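Can a Machine Do the Dishes Yet? Speaker notes, May 5, 2020

Opening. Wait until people have found their seats and their coffee. Thank Ermelinda Rebelo for the invitation and for the very kind introduction, assuming she gives one (she always does).

Start with the kitchen story. When I was a boy my aunt had a dishwasher, the first on our street, and my uncle told everyone who came by that the machine "did the dishes." My aunt would stand behind him shaking her head, since she was the one who scraped the plates, stacked them, took them out again and dried the cups that came out with a puddle on the bottom. I think of her every time I see a headline saying robots are about to take over the housework! Let the laugh happen, then ask for hands: who here has a robot vacuum at home? And who picks up the socks before it runs? Same hands, usually.

So that's my question tonight, and I'll give you my answer early in case anyone has a train to catch. A few chores, yes. Most of them, no. And the ones that are left are mostly the ones we do with our fingers while thinking about something else.

Move on to the shop floor. Mention the years at Sandberg, where we had an arm that could lift a casting all day long and put it down in the same spot every time. Wonderful machine, I was very fond of it. But the castings came in a steel tray, each in its own pocket, and the filling of that tray was done by a fellow named Arnar Lykkegaard and his two hands. We priced a system to replace the tray filling and put the quote in a drawer. I left after 7 years and as far as I know the quote is still in there.

Next part is about soft things and fiddly things. Slow down here, people like this bit. A box has the same shape every time you reach for it. A towel has a new one, and it changes again as soon as you pinch it. A puzzle cube is stiff enough, but it turns in layers, so you need one hand to hold while the other one twists, and the two have to agree with each other the whole way.

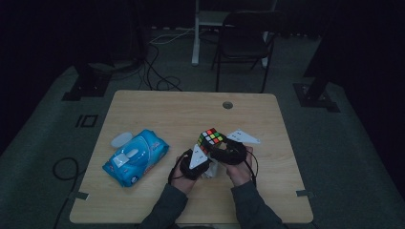
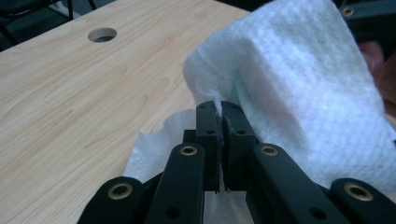 Ask the room to try something with me. Take the paper napkin from under your cup and fold it in half, then in half again, with your eyes on me. Pause. Now, did anybody think about how hard to squeeze? You let it slip a little when you wanted it to slip, and you felt for the corner with your thumb. Two flat fingertips can pinch a sheet of paper towel very nicely, but pinch too hard and you mark it or tear it, and too softly and it slides away from you. We have decent ways of measuring force now. Knowing what to do with the measurement is the slow part.

Dagný Vídalín put it well in January when we were arguing over lunch at Clindura: she said she would believe in household robots when one could find the end of a roll of tape. I have borrowed that test ever since and I should credit her properly. (If she's in the audience, wave.)

What would I buy today? For a shop: palletizing, machine tending, anything with a fixture. For a home: the vacuum, and keep your receipt. For laundry I would wait. I've been saying "wait" about laundry for a long time, and my wife has started saying it along with me.

If time is short, skip the Ondeck cost story. If not, tell it, including the 1,220 dollars for a replacement cable, and look at Gunnlaugur Hafstein while you do.

Questions. Someone will ask about jobs, so go back to Arnar and the tray, and don't rush it. Leave the napkins on the table, Ermelinda has a bag for them.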